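2018-11-27
Workshop notebook, finishing bench
Oil finishes on oak, water ring test, second round

Humidity in the room 58 percent at the start, heating on since early morning. I left the boards on the rack overnight with spacers between them so both faces could breathe. Last time I stacked them flat and two cupped before I had put anything on them.

The purpose of this round is to settle which oil goes on the Tunstall job. They want a worktop that can be wiped down all day and touched up by whoever is on shift, without sanding back the whole length. That rules out the lacquer we used on the Alent counters, which looks good until it gets a scratch and then lets water in under the film. Alent had black marks beside the sink by February and we had to go back with oxalic acid.

Six boards, all from the same plank. Two with the Comik hardwax oil, two with the Rovent worktop oil, one with plain boiled linseed, one bare. Ends sealed with wax on all of them so that what we see comes through the face.

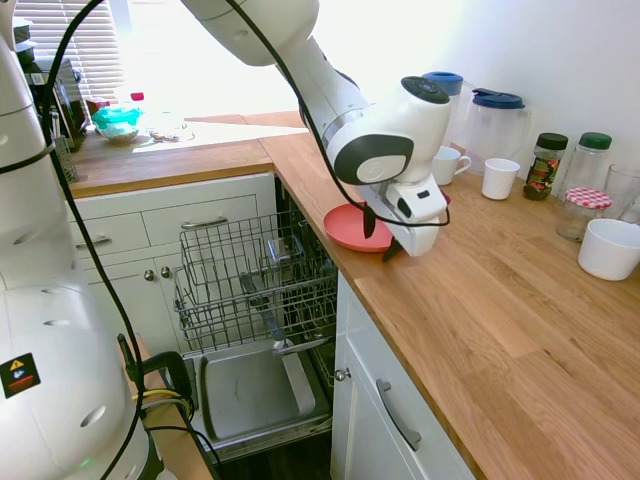
Note added by a colleague: plain linseed isn't a fair comparison unless it gets a full month to cure. After a few days it is still soft and will mark if you breathe on it. Suggest keeping that board out of the ranking and testing it again later.

Agreed, and I've written CURE LONGER on the back of it. It will still get the water along with the others, but I won't score it.

Prep was the same for every board. Planed, sanded through the grits to 150, dampened with a sponge, left to dry, then sanded again by hand with the grain. I took one end of the second Comik board up to 400 to see what happened. It feels lovely and it took noticeably less oil. The wipe-off cloth was nearly as wet going off as it was going on. The color is also lighter on that end, and there is a visible step where the two areas meet. For a worktop I would stop at 150. If somebody wants it silkier, do it between coats with a gray pad.

There is also a pack of 3000 discs in the drawer. Those are for the polishing bench. Please don't use them on bare oak, they load up straight away and we are nearly out.

Application notes. Comik goes on thin with a white pad and has to be buffed before it gets tacky. On a long top that means two people, or working in short sections with a wet edge. I got a lap mark on the first board by stopping to answer the phone. Rovent is much slower and more forgiving. It smells stronger though, and it needs three coats where the Comik needs two. Wiped off after fifteen minutes, then left until the next day. Rags laid flat outside on the rail, then into the water bin. The lid of the water bin was off again when I came in.
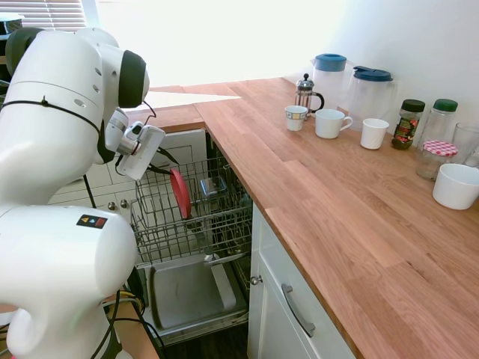
4 min read

Water test. Cold water first, a wet glass left standing on each board for an hour. Then the same with hot tea in a mug, then a wet steel can overnight. The steel can is the hard one, since oak and iron and water will give a black ring in no time if the finish is thin.

Results, cold glass: nothing on Comik, nothing on Rovent, a pale ring on the linseed that faded by the afternoon, raised grain on the bare board as expected.

Hot mug: faint white ring on Comik, gone after rubbing with a dry cloth. Rovent showed a slight dull patch that stayed until I wiped fresh oil over it. Linseed went sticky.

Steel can overnight: Comik had a gray arc on the lap mark and was clean everywhere else. Rovent clean on one board, two small black dots on the other, both sitting in open pores. Bare board has a full black ring and is only good for the acid demo now.

The sanded-fine end of the Comik board did worse than the coarse end. Gray shadow under the whole can. That fits with it having taken less oil, but it is one board and I would like to see it again before telling anybody.

Repair test. I scratched each board across the grain with a key, then sanded a hand-sized patch and put one coat back on. Rovent blends in with no edge that I can find. Comik leaves a slight sheen difference at the border, visible only when you get down low toward the window. A second coat over a wider area helped.
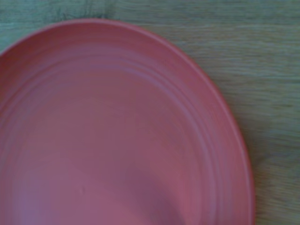 The question from the fitting side was whether any of this holds up around a sink cutout, where the end grain sits wet for hours and no one wipes it. They would sooner have a slower finish and a good soak on the cut edges than a nice face with dry ends.

Fair question, and these boards can't answer it with the ends waxed. Next round should have a cutout in each board, with the inside edge flooded until it stops drinking. I would do that with the Rovent thinned for the first coat. The Comik can says not to thin, so leave that one as it comes.

For now I am leaning toward Rovent for Tunstall, mainly on the repair. The extra day for the third coat has to go into the schedule. Comik stays for tables and shelves.

To do
Order more white pads and a tin of Rovent, the small one is nearly empty.
Cut sink openings in the next set before planing.
Linseed board stays on the top rack until the new year.
Check the moisture meter against the other one – it read two points high on the bare board this morning.
Put the lid back on the water bin.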